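Branberg Shared Workshop
Build Notes, Unit 4: The Hand-Held Gripper

This is my favorite unit, because by the end of it you'll have a tool you can pick up and use! We build the Warna pattern, the one with a marker on top, and the first hour goes to the shell, the pads and the lining of the notch. Sand the edges before you glue anything. Lining pieces are cut from the Poltodex sheet, 100 mm at a time (it stretches, so cut a hair short). 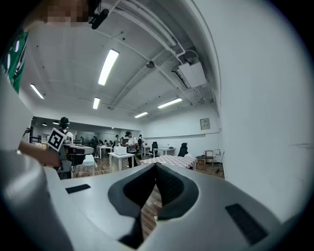 Page 12

Markers next. Print them at full scale on matte stock and check one with a ruler. Glossy paper throws back the ceiling lights and the tracker loses the pattern, which is maddening when everything else works so well. Leave 300 mm of slack in the cable, then move your wrist through its whole range before you tie anything down. 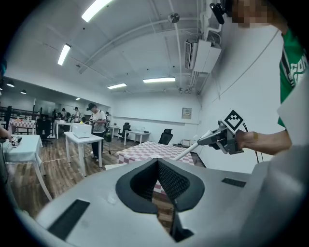
Cherkaoui wrote back on the draft of these notes that 300 is too tight for tall people, and that 640 would save a lot of re-soldering. Fair point, so measure your own arm first!

Once both grippers track, try them as a pair. Go slowly, keep the markers facing up, and pick one simple job on the table to repeat.
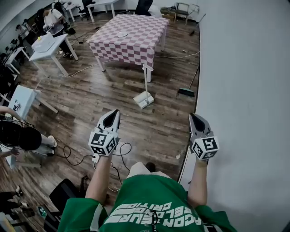 Repeat it until it feels boring, then swap hands and do it all over again. Write down every dropout in your log, with the time of day. Bring the log and your spare lining to Unit 5, where we open the shell back up and tune the spring.

Branberg Shared Workshop | Contact: bench 553 | Back to top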